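### 3.2 Cleaning routines and shared kitchens

Households in the Dristside sample differed most in how they dealt with the sink. In the nine shared houses, washing up was done by whoever needed a clean plate, and the cloth or sponge passed between tenants with no agreed point at which it was thrown away. Family households were more regular. Most replaced the sponge with the weekly shop, although two kept one until it fell apart.

Tenants in the Clokano flats gave a different account. Their kitchens are small and the draining board doubles as a worktop, so items used for washing up were often put away in a cupboard between meals. Karunaratne and Hollitz report the same habit in older terraces and treat it as a matter of tidiness. Our interviews point to lack of space - several tenants said they would leave things out if they had room.

We asked each household to keep a diary from January, noting when a cleaning item was bought, moved to another job or thrown out. Return of the diaries was good in the family homes and poor in the shared ones, where entries tended to stop after the second week. Moving items down from dishes to floors or bins was common in both groups. The foam sponge with a green scouring layer (Figure 2) was the item most often named in the diaries, followed by the cotton dishcloth.

Brushes were rare and are left out of the comparison in Section 4.

**Figure 2.** Kitchen sponge with a dark green scouring pad over orange foam.

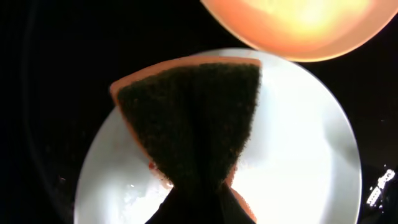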